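Trilen Kitchen Sim Set

README, last touched in May

Student project from the Utberg robotics club. We wanted a robot that makes breakfast. We have a simulated one that moves bread, and a folder of it trying.

What you get: 1421 episodes of a simulated gripper working at kitchen counters, recorded by club members on whichever lab computer was free. Each episode has wrist camera images, joint positions, gripper state and a one-line instruction. We started with some 2000 and threw out the ones where the operator had clearly gone for a snack. 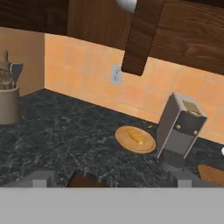 Wrist view from the simulator: bread on a plate, toaster to the right.

Counter and wall colours are shuffled between episodes, so expect combinations no landlord would approve. Objects are drawn from the Nnaji prop pack, which we wrote over one winter break and have been patching ever since.

Known problems
– Instructions were typed by hand. "Bread", "bun" and "roll" may all mean the same object.
– Episodes stop at 60 seconds, finished or not.
– Props sometimes settle at odd angles on loading. We left these in.

Running it
Unzip everything beside the Nora viewer and open the index file. The first load is slow – go make some toast.

Use it for coursework, club projects or your own questionable breakfast. Please credit the club.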